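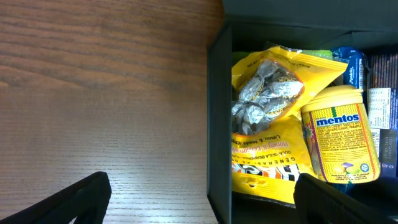
Storham asked last month whether people really want sweets in the welcome boxes, or whether the money would go further on soap and socks. Fair question, and I've been chewing on it (sorry) ever since. My answer after this quarter is yes, they do, and I'd like to keep them in for the next round.

So, where we are. We have spent 2742 of the grant so far, nearly all of it on the boxes and what goes in them. The snack boxes are the part that's going best. We packed 50 of them in March for the families arriving at the Trenmont building, and the other boxes – bedding, kitchen things, toiletries – are moving along behind them, a bit slower than I'd hoped.

The snack box is a dark open box, and we fill it right up. Honey and lemon candy in the yellow bag goes in, along with a bottle of Mentos, and then packets of whatever we could get at a decent price. I started out wanting every box to be identical and gave up on that in the first week! The shop runs out, somebody substitutes, and the kids swap everything on the stairs anyway.

Packing is done on the long table at the Irnov hall. We lay the big bags in first and fit the bottles beside them. An evening's packing used to finish at ten at night and now we're usually sweeping up by eight. The labels are still a pain. I printed the first batch too small, and I've redone them with the allergy note in larger type, in English and Vietnamese. Nghiêm, the print shop on the corner, did the second run at cost, so that line came in under budget.

Two things didn't go well. We had 3 boxes come back because the building had the wrong apartment numbers, and we ordered too many chips, which take up a silly amount of room and get crushed. For the next round I'm cutting the chips completely and putting the difference into more wrapped candy and some dried fruit.

What I need from you is a yes or no on moving the leftover transport money into supplies. We have 6 weeks before the next arrivals and I'd like to order early. Receipts are in the shared folder, apart from the one for tape, and I'm still looking for that.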